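Notebook, December, 4:40 pm

Back on the sock problem. Nipon Wongsuwan came by after lunch with another bag of laundry (the Litbridge lot, all washed and dried this time, thank goodness) and we tipped it out on the bed in room 316 and got going. I had been dreading it a bit because the last batch was nearly all plain black, and pairing plain black socks under that ceiling light is no way to spend an afternoon.

This batch is so much nicer! Lots of navy, but with patterns you can work with. I started by sorting on color and that got me nowhere, so I switched to sorting on pattern first and color second, and it went a lot quicker. Argyle in one heap, stripes in another, animals wherever they'd fit - the animals are the slow ones, I keep stopping to look at them.

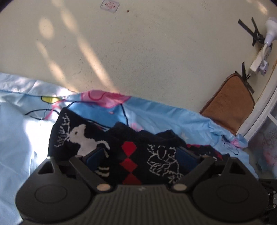 Navy heap on the blue cartoon sheet. Red diamonds in the middle, white horse (or llama?) on the left.

Nipon says horse, I say llama, and we left it there. Either way it goes with the other white-on-navy knits for now.

The printed sheet is fun but I'd like a plain one next time. My eye keeps catching on the pink shapes when I'm hunting for a match. There's a cream one in the Jaiswal box, I think, under the pillowcases.

Still to do: 2 odd argyles with no partner, check the bottom of the bag. Fold pairs flat, no balling them up, it stretches the cuffs. Ask Nipon if the towels are coming tomorrow or if I can have the bed back by 5.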